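Home Guides Hand Tools Gripper Mk 4 Spares Contact

4. Fitting and setting the finger pads

This section covers fitting the pads to the hand-held gripper, setting the open position and checking the camera view. Complete Section 3 (trigger and linkage) first. Allow 70 minutes for a first build.

Parts and tools

Finger pads, left and right
Mounting arms, with bushings pressed in as described in Section 2
Pad screws, from the Plalum hardware bag
Hex driver, small flat file, soft brush
Isopropyl alcohol and a lint-free cloth

4.1 Fitting the pads

1. Unplug the camera lead. Lock the trigger in the open position.

2. Check that each bushing sits flush in its arm. If one turns under finger pressure, replace the arm. Do not glue the bushing.

3. Clean the back of each pad with the cloth and let it dry. Print residue in the screw holes should be cleared by hand, not with a drill.

4. Place the left pad on its arm with the wedge-shaped tip pointing away from the handle. Start both screws before tightening either one.

5. Tighten the screws a little at a time, swapping between them. Stop when the heads seat.

6. Repeat for the right pad.

CAUTION: Overtightening splits the pad along its top edge. The split may not show until the gripper is loaded.

NOTE: Pads printed on the Stamport machine come out slightly tight on the arm. File the arm, never the inner face of the pad.

4.2 Checking the open position

7. Hold the gripper over a plain, light-coloured tabletop with the camera facing the surface. Dark pads are easier to judge against a pale background.

8. Plug in the camera lead and open the Henare viewer. Release the trigger lock and let the fingers open fully.

9. Compare the live view with the one below. Both pads should show in the lower part of the view, inner faces toward each other, with clear table between them.

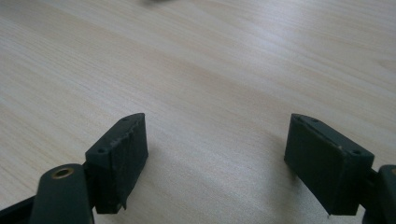

Nirkgate Shared Workshop — Robotics Group

Scuffs on the faces do not affect the setting. A frayed lower corner or a flap of material on a pad can catch on cloth and thin card, so trim it back with a sharp blade before use. Change the pad if the damage reaches a screw hole.

10. If one pad sits clearly higher than the other, loosen the camera bracket, turn it until they are level, and retighten. Do not correct a tilted view by bending an arm.

11. Close the fingers slowly. The tips should meet before the lower edges. If the lower edges touch first, return to step 4 and reseat the pads.

12. Open and close the gripper 9 times and check the screws again.

CAUTION: Keep fingers clear of the gap when the trigger lock is released. The return spring is strong enough to pinch.

4.3 Saving the setting

13. With the fingers fully open, press Set Open in the viewer. Close them and press Set Closed.

14. Write both encoder values on the build card. The open value on the reference unit is 1,327. Your own value will differ with the arm print and the spring.

15. Repeat steps 13 and 14 whenever a pad, arm or spring is changed — old values will give a wrong finger width in the recorded data.

Spare pads are in the drawer under the printer. Log any you take on the sheet. Questions about the viewer go to Ataahua Ngata; printed parts and arm files are looked after by Beverley Kerslake.

Continue to Section 5, Recording a test run.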